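Double doors sticking in damp weather, plane them or wait?

Posted by Menadley

We have wooden double doors between the hall and the back room. From January they started catching on the frame near the top. The gap was fine all summer. Do I plane them now or leave it?

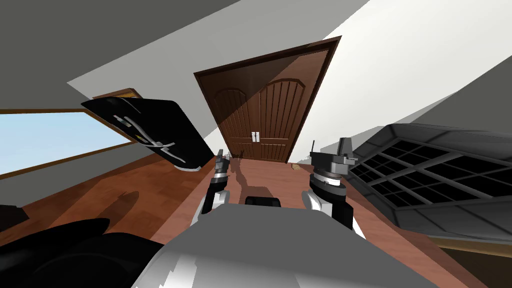 The house is on a clay slope, if that matters. I've got a hand plane and 100 grit paper.

Posted by Halvorsen

Wait. Wood swells in damp air and you'll have a draughty gap by June. Check the hinge screws first. Mine had worked loose and the leaf had dropped. 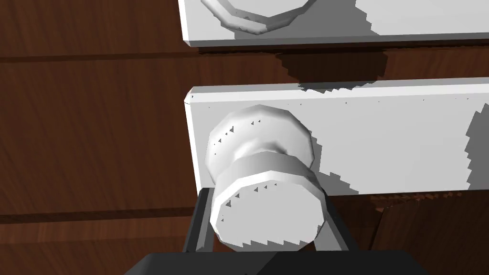
Longer screws sorted it. Run the heating low and steady for 14 days, then look again.

Posted by Trandurov

planed mine, regretted it

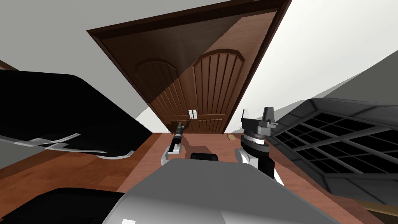

Posted by Sirnisden

Agree with waiting. If they still bind in spring, this is the order I'd go in:

1. Rub chalk down the edge and close the doors to find where they touch.

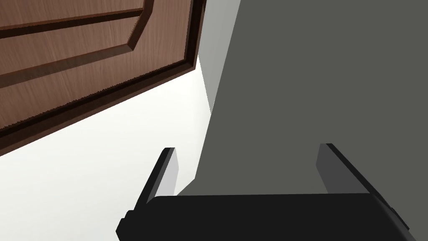
2. Sand only the marked part, a little at a time.

3. Seal the bare edge the same day, top and bottom too. Mine cost around 90 pounds to put right after I skipped that.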